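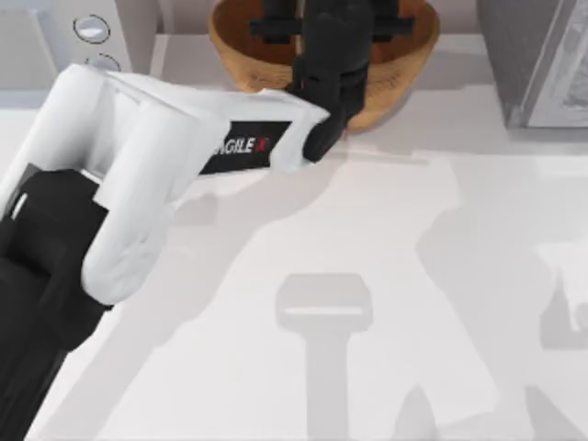 Wilma Postma schreibt mir gestern drunter: Und wann räumt das Ding endlich meine Küche auf, ich warte seit dem ersten Werbefilm!

Liebe Wilma, die Frage bekomme ich jede Woche und ich liebe sie. Deshalb jetzt mal ein längerer Thread dazu, wie weit Maschinen bei der Hausarbeit wirklich sind. Kaffee holen, es dauert. 1/14

Kurzfassung für alle, die gleich wieder wegmüssen: einzelne Handgriffe ja, und zwar erstaunlich gut. Eine ganze Küche nach dem Abendessen mit zwei Kindern: nein, noch nicht. Dazwischen liegt gerade das spannendste Stück Robotik, das ich kenne. 2/14

Eine Holzschüssel auf einem Tisch, ein Greifer drüber, so wie oben in der Simulation. Für uns ist das gar keine Aufgabe. Für den Arm sind das lauter Entscheidungen: von oben rein oder an den Rand, wie weit auf, wie fest zu, und wohin mit dem Ellbogen, wenn links und rechts noch Geräte stehen. 3/14

Schüsseln sind überhaupt gemein. Der Rand ist rund, die Wand läuft schräg nach unten, und wenn man nur eine Seite packt, kippt das Ganze gern. Bei uns im Projekt (Rernov, für die Neuen hier) haben wir damit den halben Mai verbracht. Den halben Mai! Mit Schüsseln! 4/14

Zahlen, weil Frans Cuypers immer danach fragt: 907 simulierte Versuche mit verschiedenen Schüsseln, Aufgabe war hochheben und an einer markierten Stelle wieder abstellen. 403 davon sauber geschafft. Klingt mau, ich weiß. Im Winter lagen wir bei so gut wie nichts, ich hab an dem Abend wirklich in der Wohnung getanzt. 5/14

Sauber heißt bei uns übrigens: steht aufrecht, steht an der richtigen Stelle, nichts anderes wurde berührt. Den dritten Punkt lassen manche gern weg, dann sehen die Quoten gleich viel hübscher aus. In einer echten Küche steht aber immer irgendwas daneben. 6/14

Warum überhaupt Simulation? In der Simulation geht keine Schüssel kaputt und ich kann nachts rechnen lassen. Morgens um sechs schaue ich dann im Schlafanzug die Fehlversuche durch - mein liebster Teil vom Tag, kein Witz. 7/14

Der Haken: Reibung. Holz, Keramik und dieses beschichtete Metall fühlen sich am Greifer völlig verschieden an, und unsere Modelle davon sind grob. Was am Rechner sitzt, rutscht am echten Arm manchmal einfach durch. Von den ersten 50 Versuchen am echten Tisch will ich hier lieber nicht reden. Na gut, vielleicht in einem eigenen Thread. 8/14

Zwischenruf von Zorica Trajkovski: In der Werkstatt heben Roboter doch seit Jahrzehnten Zeug von A nach B, was ist daran neu?

Stimmt! Aber in der Werkstatt liegt das Teil jedes Mal gleich da. Gleiche Halterung, gleiche Lage, gleiches Licht. In der Küche steht die Schüssel dort, wo sie der letzte Hungrige hingestellt hat. 9/14

Wobei auch die Werkstatt interessanter wird. Bei Hendriks in der Schreinerei hab ich mir angeschaut, wie ein Arm Leisten aus einer unsortierten Kiste zieht und in die Schleifmaschine einlegt. Langsam, aber er zieht das durch. Wenn sich zwei Leisten verkeilen, bleibt er stehen und ruft jemanden. Mehr will der Meister da auch gar nicht. 10/14

Stehenbleiben und Hilfe rufen wird total unterschätzt. Mir ist ein Arm, der bei jedem fünften Teller fragt, tausendmal lieber als einer, der beim zwanzigsten selbstbewusst die Karaffe vom Tisch fegt. Marloes Maes sieht das anders, sie will Ruhe in der Küche. Wir streiten weiter. 11/14

Meine ganz persönliche Rangliste, Stand heute:
Feste Sachen einzeln umstellen: geht oft.
Schranktür mit ordentlichem Griff öffnen: geht meistens.
Spülmaschine einräumen: geht im Video.
Wäsche falten: geht, wenn man sehr viel Zeit mitbringt.
Den klebrigen Topf von gestern beurteilen (einweichen oder gleich schrubben?): keine Chance. 12/14

Als Nächstes kommen 2 Schüsseln ineinander dran. Stapel trennen! Yolanda Kasprzak sagt voraus, dass uns das den Sommer kostet, und sie hatte beim letzten Mal leider recht. Ich freu mich trotzdem wie blöd drauf. 13/14

Also, Wilma: deine Küche räumst du vorerst selbst auf. Aber frag mich nächstes Jahr wieder, bitte. Und wer zu Hause besonders fiese Schüsseln hat (Henkel, Ausguss, Füßchen, alles willkommen), schickt mir gern die Maße, ich baue sie nach. 14/14

Nachtrag, weil schon drei Leute fragen: Nein, Topfdeckel haben wir noch nicht probiert. Die flachen mit dem winzigen Knauf machen mir ehrlich gesagt Angst.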